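**Updated Dec 10, 2025: the Nildale is back in stock in the 60 cm width, order code 3669.**

# Codow Nildale table loom

We love this loom. It's a proper four-shaft table loom with a full 60 cm of weaving width, it folds with a warp still on it, and it goes back in the corner of the room when you need the table for dinner. If you've been weaving on a rigid heddle for a while and keep looking at pictures of twill, this is the loom we'd put in front of you first.

The frame is solid beech, sanded and oiled but not varnished, so it feels lovely in the hand and can be re-oiled when it starts to look dry. The levers sit on top of the castle, two to each side, and they move with a soft wooden knock that you get very used to hearing. Pull one forward and its shaft goes up and stays up until you push it back. You can leave a shed open while you answer the door and it will still be open when you come back!

## What you can weave on it

Plain weave, of course, and all the straight and broken twills, herringbone, bird's eye, basket weave, overshot if you have the patience, and double cloth. Double cloth is the one that gets people excited. With four shafts you can weave two layers joined at one side and open it out to nearly twice the width of the loom, so a small blanket is well within reach (go gently with the fold, it shows if the beat is uneven).

It likes cotton, linen and most wools. Very sticky mohair is harder work on any table loom and the Nildale is no different: space the warp out more than you think you should, and clear the shed with a finger before you throw the shuttle.

## The details

| | |
|---|---|
| Weaving width | 60 cm |
| Shafts | 4, with a kit to go up to 8 |
| Heddles supplied | 202, polyester cord |
| Depth when folded | 31 cm |
| Frame | solid beech, oiled |
| Brake | ratchet and pawl, front and back |
| Reed | stainless steel, 40 dents per 10 cm |

In the box with the loom you get the reed, the heddles, two lease sticks, a threading hook, a stick shuttle, warp sticks and the tie-up cords. The stand is separate. So is a boat shuttle, and you will want one fairly soon.

## Folding it

Loosen the two wing nuts at the base of the castle, take the tension off the warp by a couple of clicks, and bring the back beam up first. The front beam follows. There's a leather strap that buckles round the whole thing, and the beater hooks on to a peg so that it doesn't swing when you carry it. With a warp on, slide the lease sticks in behind the shafts before you fold. We have taken ours to weekend classes and carried on from the same row.

## Putting it together

It comes flat, in one long carton. Allow an afternoon and do it on a rug. The side frames go up first, then the cross rails, then the beams, and only after that the levers and cords. Leave all the bolts finger-tight until the frame is standing square on a flat floor, then go round with the hex key. The cords are colour-coded to the levers: green for shaft one, white for two, blue for three, black for four. Older looms, from before last June, have plain cords and a numbered card in their place, and both kinds fit the same pulleys.

If a lever feels stiff at first, rub a little candle wax on the side that touches the slot.

## Reeds and extras

The Bisus reeds all fit, in 30, 40, 50 and 60 dents per 10 cm. For a first warp in 8/2 cotton we'd use the 40 and sley two threads per dent. The Semaan stand brings the breast beam up to a comfortable height for sitting on an ordinary dining chair, and it has a shelf underneath for bobbins and tea. There is also a raddle, which clamps to the back beam and makes warping on your own so much easier.

The eight-shaft kit adds four more shafts, four levers and a fresh bag of heddles. You do need to unthread the loom to fit it, so do it between projects. The castle is already drilled, and the old levers stay where they are.

## Looking after it

Keep it out of direct sun and well away from radiators. Beech moves with the seasons, and a side frame that is a touch tight in August will be easy again by the new year. Oil it once a year with a plain wood oil, wipe off the extra, and let it dry overnight before it goes anywhere near white yarn. The reed only wants a soft brush. If you live somewhere damp, a sheet of paper round the reed will help when the loom is folded away for a long time.

Spare cords, pawls, wing nuts and single heddles are all kept as stock parts. Tell us whether your cords are coloured or plain when you write, and we'll send the right ones.
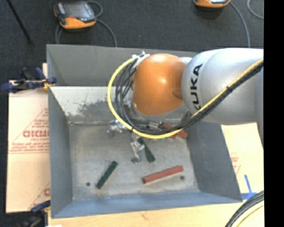
Lease sticks come in packs of two, and they're worth having a second pair so that you can wind the next warp before the last one is off the loom.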